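# Chapter 4: Gathering Examples

A learning system can only be as good as the examples it is given. In the previous chapters we treated those examples as a finished thing: a file on a disk, already sorted, ready to be used. This chapter goes back a step and looks at how the file comes to exist.

We will follow one collection from start to finish. The project is called Wulura, and its task is simple to state. An arm must pick up a piece of light rubbish from a table and put it in the correct bin. A person can learn this in a minute. The arm needs to be shown, many times over, with the items in different places and lying at different angles.

In what follows, one showing of the task is called an *episode*. An episode begins when the arm leaves its rest position and ends when it returns there. Everything recorded between those two points belongs together: the positions of the joints, the opening of the gripper, the camera pictures and a short written label such as "put the white packaging in the left bin". If any of these is missing, the episode is set aside.

The first plan for Wulura asked for 200 episodes. By the end of April the team had that number, and the trained system did badly. When the recordings were played back, 47 of them turned out to start with the item in nearly the same spot. The operators had not meant to do this. It is easier to put an object down where the last one was, and after an hour of work most people will.

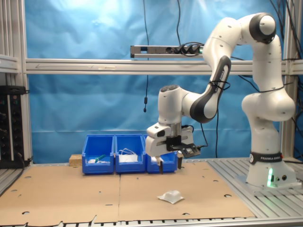

**Figure 4.1** A Franka Emika Panda arm above a cardboard work surface, with three blue bins along the back and a crumpled white plastic item in front. The gripper hangs above the table and holds nothing.

Two features of the work area in Figure 4.1 matter for the rest of the chapter. The first is the camera carried at the wrist. It moves with the gripper, so its view changes throughout an episode, and a recording made with it cannot be swapped for one made from a fixed point. The second is the plain blue cloth hung behind the table. A plain background makes the pictures easier to learn from, but a system that has only ever seen blue cloth may fail in a room without it. We return to this problem in Section 4.3.

Collections also differ in how the arm is driven. In some, an operator takes hold of it and guides it by hand. In others, the operator works a separate controller and never touches the arm. The Pluto collection, used in the exercises, was made in the first way and the Manosness collection in the second. Hand guiding is quick to learn, but the operator's own arms and sleeves can end up in the pictures.

The chapter is arranged as follows. Section 4.1 deals with planning: which items to use, where to place them and how to write this down before recording starts. Section 4.2 covers the recording itself, including rest breaks and what to do with a failed attempt. Section 4.3 looks at variety in objects, lighting and background. Section 4.4 explains the Mohamedi check, a short test for finding episodes that are too much alike.

Readers who have access to an arm should read Section 4.2 before switching it on.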